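Speaker notes: Getting colour right in small print runs
Urnley regional print and packaging evening

Slide 1. Thank them for having me. Say up front that the talk is on spot colours for short runs, 100 to 5,000 sheets, and that questions can wait for the end.

Slide 2. Orange is the hard one. Four-colour process makes a dull orange out of magenta and yellow, and clients notice. Tell the Lurkard labels story: 18 proofs before sign-off, all under the wrong lamp. Pause here. People usually have their own version.

Slide 3. Orange beside black. Let them look at it before talking. Ask who would run it as a spot and who would try it in process.

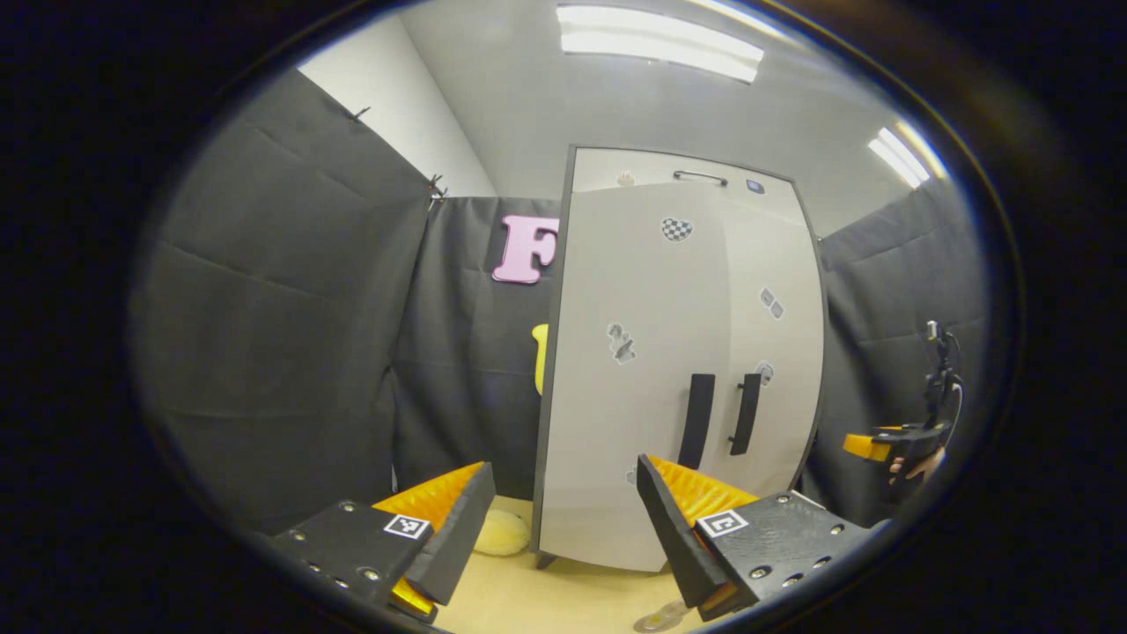
Bright orange ribbed pads against matte black.

Slide 4. Texture changes how a colour reads. A ridged surface catches light on the high parts and goes darker between them. Same with embossed board. Pass the Vokholm swatches around now and ask for them back.

Slide 5. Costs. An extra plate added $69 to the Szűcs cartons job. On a short run that matters, so quote it as its own line. Don't bury it in set-up.

Slide 6. Viewing conditions. Check proofs in the booth, then by a window. Write down which one the client signed under. Skip this slide if we're behind.

Questions. Leave 5 minutes. Someone will ask about metallics. Say that's the November talk.

Last updated: September 25, 2020

Related notes
Choosing uncoated stock
Folding cartons: creases and grain
Proofing by mail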